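Search tickets, articles, members
Go

Druvdale Recreation Association
Member Services Help Desk

Ticket 207: Court booking system refuses valid member cards
Opened: Nov 20, 2021
Category: Reservations / Card access
Priority: High
Status: Resolved, monitoring

Summary of the report

The front desk at the Marikar hall reported that members presenting a current card at the booking terminal received the message "Membership not recognized" and could not reserve a court. The same members were able to sign in to the booking website from home with no difficulty. The desk confirmed that the fault affected both the badminton courts and the table tennis room. Fitness classes, which are booked through a separate form, continued as normal.

Environment

Booking software: Haletti Reserve, hosted
Terminal: one touch screen with attached card reader, front desk, Marikar hall
Member records: Zarkudmont database, copied to the booking system overnight
Active members at this site: 300

Log

Entry 1. The desk restarted the terminal and the card reader. No change. The desk was asked to take bookings on the paper sheet until further notice and to keep the sheets for later entry.

Entry 2. Support requested the card numbers of members who had been refused. The desk supplied 21 numbers. All of them belonged to members in good standing, with dues paid through June of next year.

Entry 3. Support compared the numbers against the booking system. Each account was present and active. The stored card number, however, was one digit shorter than the number printed on the card. In every case the missing digit was a zero at the beginning.

Entry 4. Support reviewed the overnight copy. The export from Zarkudmont contained the full card number. The import step on the Haletti side had been changed during the last software update and was now treating the card field as a number instead of as text. Leading zeros were being dropped on arrival. Website sign-in relies on the e-mail address and was therefore unaffected.

Entry 5. A count of the member table showed 153 accounts with a shortened card number. The remaining accounts at this site have cards that begin with a digit other than zero and did not require correction.

Entry 6. The card field was set back to text in the import settings. The overnight copy was run by hand. The first attempt stopped with a time-out error and wrote no records. The second attempt completed. The desk tested three cards at the terminal and all were accepted.

Entry 7. The desk reported that one household was still being refused. The account was found to have been merged with an older record under a previous address. The records were separated, and the household's card was then accepted.

Entry 8. Paper bookings were entered by the desk. Two reservations conflicted with bookings made on the website for the same hour. The website bookings were honored, and the other parties were offered the next open time.

Entry 9. The desk asked whether the equipment category in the booking system had been affected by the same update. Support checked the category. Shuttlecocks and table tennis paddles remain listed as separate items, and neither entry had changed.

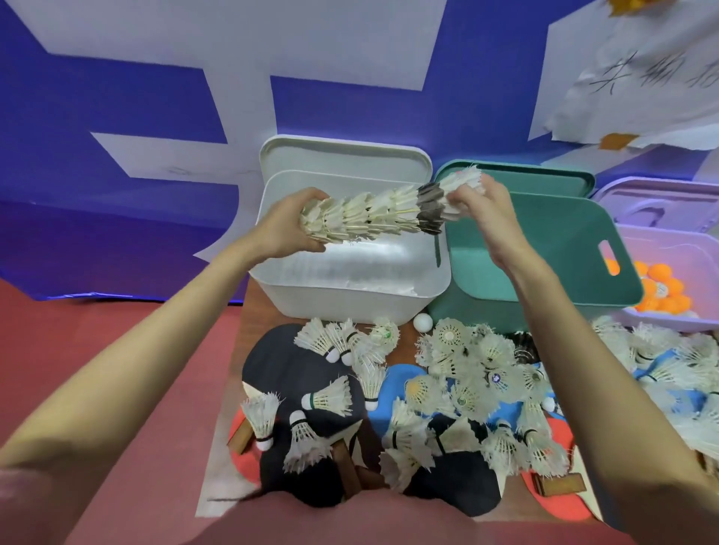
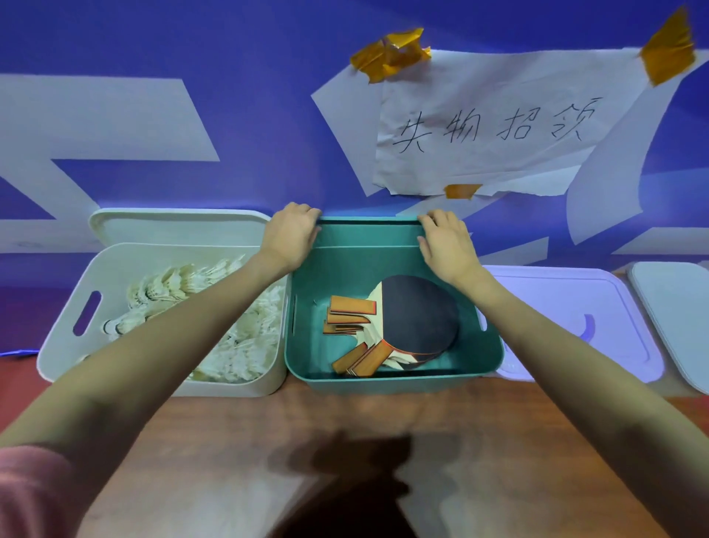

Entry 10. The import settings were exported and attached to this ticket so that they can be compared after the next update. The vendor has been asked to confirm in writing whether future updates will reset this field. A reply has not yet been received.

Instructions for front desk staff

If a member is refused at the terminal, look up the account by last name and compare the stored card number with the card itself. Do not issue a replacement card. Do not edit the number by hand, as the correction will be overwritten by the next overnight copy. Reply to this ticket with the card number and the exact wording of the message on the screen.

Members who missed a reservation during the outage are not to be charged the no-show fee. Any fee already posted should be reversed under code "System error" and noted on the account.

Open items

Vendor reply on update behavior: pending
Alert for card numbers of the wrong length: requested, not yet scheduled
Review of merged household records at the Marikar hall: in progress

This ticket will remain in monitoring status until the vendor's reply has been attached.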